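# Gripper width estimate drifts between demonstrations: calibrate per session or fix in the policy?

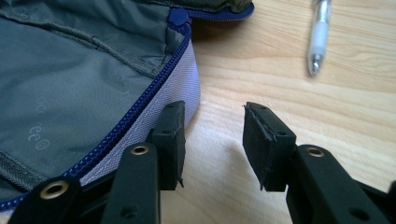
Posted in: Perception and Calibration
Submitted by: Narendra Tyagi, Skernden

Our group is training a policy for packing small items into bags, using demonstrations recorded with hand-held grippers. The current task is to pick up a pen from the table and place it inside an open backpack. We have 285 demonstrations, of which 192 passed our filter. Camera poses come from a visual SLAM pass, and the gripper opening is estimated separately from the images by a small keypoint network that locates the two fingertips.

The difficulty concerns the opening width. In recordings made in April the fully open value was stable. In the newer recordings the same physical position is reported as up to 7 mm narrower, and the offset is not constant within a session. The policy trained on the combined set closes too early on the pen and frequently pushes it along the table.

The following has been checked already:

- Camera intrinsics were recalibrated and the reprojection error is unchanged.
- The keypoint network was not retrained between the two periods.
- Image and pose timestamps are aligned by the same script as before.

Our configuration for the width stage is as follows.

```yaml
width_estimator:
 source: keypoints
 smoothing_window: 7
 normalize: per_dataset
 clip_to_range: true
```

Should the width be calibrated for every session, or is it acceptable to add noise to the width channel during training and allow the policy to absorb the difference? The second option would be preferable, as the recordings are complete and the bags have been returned to stores.

---

## Answer 1 (accepted)

Submitted by: Emlyn Jarman, Celtham

Calibration for each session is the appropriate course. Noise augmentation addresses random error. What is described in the question is a bias that changes over time, and a policy trained with added noise will learn an average closing point that is wrong for both groups of recordings.

Two matters should be examined before any retraining.

First, the keypoint network. If it was trained on fingertips with new foam, it has probably learned the outline of the pad. Once the foam frays or begins to lift at the top edge, the detected tip moves with the loose material. The finger itself has not moved. On the hardware used at Celtham we obtained a steadier signal by placing the keypoints on the rigid backing behind the foam and on the pivots of the linkage. Relabeling 50 images was sufficient to fine-tune the network. Please select those images from both periods and include some in which a finger is close to the side of the bag, as fabric right beside a finger is a common source of error.

Second, the setting `normalize: per_dataset`. It computes one minimum and one maximum over all recordings, so a single session with a shifted range compresses every other session. With `clip_to_range: true` the error is then concealed at the ends of travel. The following is recommended:

```yaml
width_estimator:
 source: keypoints
 smoothing_window: 7
 normalize: per_session
 clip_to_range: false
```

For existing recordings, the open and closed limits can often be recovered. Most operators open the gripper completely before the first approach and close it completely at least once. Take a high percentile and a low percentile of the raw width in each session and use those as the limits. Sessions in which the gripper closed only on an object must be excluded from this step, or the thickness of the object will be treated as zero.

After this, plot the width at the moment of contact for every demonstration. Since it is the same pen throughout, the values should form one narrow group. If two groups remain, the cause lies elsewhere and I would look again at the intrinsics.

---

## Answer 2

We had this with the Brureck driver. Updating the driver resolved it. I do not recall the version.

---

## Answer 3

Submitted by: Grewal tooling desk

The accepted answer is correct in respect of normalization. One addition: a smoothing window of seven samples introduces delay if the filter is causal. Where widths are computed offline, a centered filter should be used. A delayed width channel can produce late closing at run time, and this may partly hide the early closing reported here. Correct the filter and the normalization in separate steps so that the effect of each can be measured.

---

**Follow-up from the original poster, 23 September 2022:** Normalization for each session has been applied and the contact widths now form a single group, apart from two sessions which were discarded. The keypoints are being relabeled. The Brureck driver is not in use on our equipment.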